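Tue 24 December

Half day at the office, then home. I meant to leave at noon but the Hurnik update was still sitting in the queue and I wanted it out before the break. Release 11 of the app, mostly small stuff. The folder permissions fix is in. The password reset screen no longer kicks people back to the login page when they switch languages.

Charito Cabrera tested it on her old tablet and found the search box was hidden behind the keyboard. Took me 2 hours to fix and one minute to explain. She signed off on it by chat and went to catch her train.

Dunne called about their user list again. They have 4000 accounts and want them all moved to the new sign-in before May. I said we could do it in batches. They want it in one night. I wrote down what they said and told them I would answer after the holiday.

Dropped support for the oldest tablets too. There will be complaints. The notice has been on the login page since the fall, so I don't feel too bad.

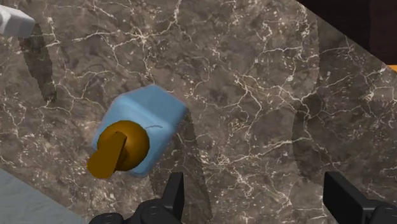

Evening

Put the laptop in the hall closet so I would stop checking it. Checked the phone instead. The store approved the update at 9, and the first download was from the Nutby branch, where somebody is apparently working tonight.

No crash reports so far. One message from a user at Plornanbridge who can't find the export button. We moved it under the menu with the three dots. I still think that was a mistake and said so at the time. I'll bring it up again when everyone is back.

Soup and bread for dinner. Called my sister, who wants me there before lunch tomorrow. Gifts are wrapped except the big one, and I'm out of tape.

Need to remember to renew the signing certificate. Wrote it on the back of the electric bill.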